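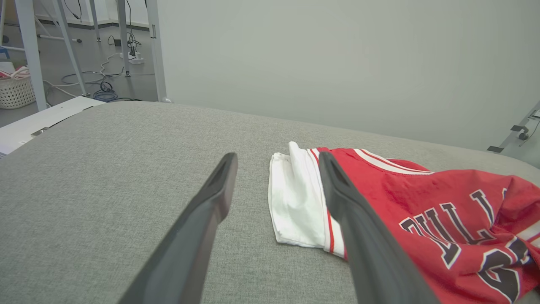
Talking planners and jerseys with Natalina Pellegrini

I'd been promised coffee and a quick chat. What I got was a long afternoon of Natalina Pellegrini explaining why sleeves, collars and armholes make her job hard, and I loved every minute of it!

Natalina writes the motion side of Flokura, the control software that runs two arms at once on cloth. Her colleague Fulvio Cattaneo does perception, and he kept wandering over to correct her (she let him, mostly).

I asked what the software does first when it meets a shirt. "It looks for edges it can trust," she said. "A collar is great. A hem is pretty good. A fold in the middle is a liar, it looks just like an edge from overhead."

So the overhead view gets you close, and then the wrist cameras take over? "Right, and they disagree all the time," Fulvio put in. "We used to average them. Terrible idea. Now the wrist wins once the fingers are within 50 millimeters of the cloth."

The planner, which they call Grasso, proposes 25 grasp pairs for each look at the garment and throws out any where the arms would get in each other's way. Natalina is a bit touchy about how long that takes. "It's 290 milliseconds. I wanted less. I still want less."

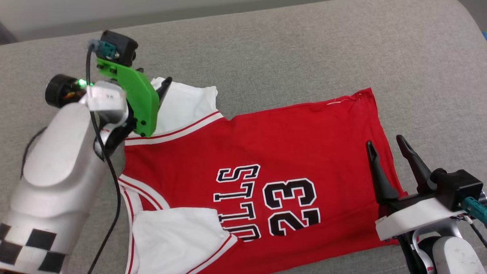
Left gripper at the collar, right gripper open over the hem.

I wondered if big printed letters help, because they sure help me figure out which way a shirt is facing. Fulvio laughed. "They help until there's a fold across them. Then the model gets very confident about half a word." He's been training it to put more weight on trim and seams, and he showed me 3 versions of the same mask on his laptop. I nodded as if I could tell them apart.

And what's on the list for January? "Timing," Natalina said right away. Each arm has its own control loop, and she wants both of them on one clock before anyone touches the planner again. Fulvio wants to touch the planner again. They were still going at it when I went looking for my coat.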